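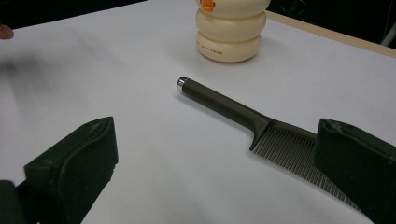
Yung-ching Hsu wrote in to ask whether she really has to give up heat to grow her hair out, and I get some version of that every week! So I finally put all the growing-out questions on one page.

How long until my bob reaches my shoulders?
Mine took most of a year, with a lot of clips. Hair grows at its own pace and I've never found an oil that hurries it along (and I've bought plenty, believe me).

Do I have to quit the blow dryer?
No, I didn't. I turned mine down to low, let my hair air-dry until it's just damp, and only then go in with the dryer. The flat iron lives in a drawer now and comes out for weddings.

Should I still get trims?
I do, every 4 months. I ask for the tiniest bit off the back so I don't end up with a mullet. My salon in Altham keeps a note of it for me, bless them.
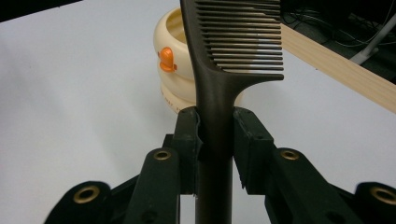 What's the best way to get knots out?
Start at the ends and work up a little at a time, with conditioner still in. I hold the hair above the knot so it doesn't yank at my scalp.

How often do you wash it?
2 times a week, plus a rinse if I've been swimming. Your scalp may want more or less than mine, so play around with it!

Is a silk pillowcase worth the money?
I like mine, but I sleep on my back, so I may be the wrong person to ask. A loose braid at bedtime did more for me.

Can I send you my own question?
Please do! Use the form at the bottom of the page. I read them in the evenings, usually after 8, and the good ones get added here.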